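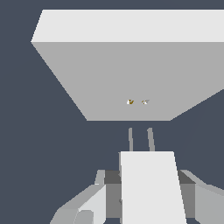
From: Hussam Karam
To: flanau-users
Date: May 15, 2018
Subject: Re: [flanau-users] Nightly index rebuild locks out readers

Maysoun Bitar wrote:

> We run Flanau as the catalog for a parts archive. The nightly job
> rebuilds the full text index from scratch. While it runs, searches
> from the reading room hang until they time out. The job used to
> finish before anyone came in. It now takes up to 300 minutes and
> runs into opening hours.
>
> I have tried moving the start time earlier, but the import from
> Danix has to finish first, and that depends on when the other site
> closes its day. I also tried the "background" setting in
> index.conf. It made no difference that I could measure.
>
> Is there a way to let people search the old index while the new
> one is being built? Failing that, is an incremental update safe
> after a large import? The manual says "not recommended" and does
> not say why.
>
> We are on version 2 with the stock configuration, apart from a
> longer stop word list.

Maysoun,

Yes to the first question. The second depends on what your import does to existing records.

The "background" setting only lowers the scheduling priority of the build process. It does not change locking. The stock configuration opens the index directory for exclusive write at the start of the build and holds that lock until the final merge has been written. A search needs a shared lock on the same directory, so it waits. Lowering the priority of the builder can make this worse on a busy machine, as the lock is then held longer.

To keep the old index available, build into a second directory and switch when done:

1. Create an empty directory on the same file system as the live index. It must be the same file system, or the rename in step 4 becomes a copy.

2. Make the live path a symbolic link to the current index directory if it is a plain directory now. This needs one short stop of the search service.

3. Run the builder with the target set to the empty directory. Set the target on the command line and leave index.conf alone. The search service reads the same file, and if it restarts halfway through the build it will pick up the incomplete index and return partial results with no error.

4. When the builder exits with status 0, create a new link under a temporary name and rename it over the live link. Do not delete the live link and create it again. There is a gap between those two operations, and a query that lands in it will fail.

5. Send the search service a reload. Queries already in progress finish against the old files, which it keeps open.

6. Remove the old directory after the reload has been logged.

Check the exit status in your script. The builder writes its "complete" line to the log before the final merge, so looking for that line is not enough. Evangelia Mitsotakis-Vlachou reported this on the list last July and I don't believe it has been changed.

You will need disk space for both copies plus the merge area. On our machine the peak during the merge was 26 GB, well above the size of the finished index. The merge area defaults to the system temporary directory. Point it somewhere else if that is a small partition. A full temporary partition gives the message "bad segment header", and the segment header has nothing to do with it.

On incremental updates: the update process adds new postings and marks replaced ones as deleted. It identifies a replaced record by its internal number. If the Danix export keeps record numbers stable, the update is safe after an import of any size. If the export assigns new numbers each time, every changed record is seen as new, the old version is never marked, and readers get both. I think that is what the manual is warning about. You can test it by exporting twice with no changes in between and comparing the number fields.

There is one more cost. Deleted postings stay in the files until a merge, and the ranking counts them in its term frequencies. After a large number of replacements the order of results drifts. It is a slow effect. We do incremental updates on weeknights and a full rebuild on the weekend, and our readers have not complained.

The longer stop word list should not matter for build time. It does have to be identical for the builder and the search service. If the two differ, phrase searches containing one of those words return nothing.

Abla Sayegh posted a shell script for the directory switch that covers steps 3 to 6. It is in the list archive under the subject "index swap". It was written for the Gasser packages, so the paths will be different on yours, and it assumes the link from step 2 already exists. Line wrapping in the archive has broken the long builder command in two. Join it before you run it.

If the build still takes that long after the switch, send the timing section from the end of the builder log. It would help to know whether the hours are going into parsing or into the merge. Those have different fixes.

Hussam

_______________________________________________
flanau-users mailing list
Please trim quoted text when replying.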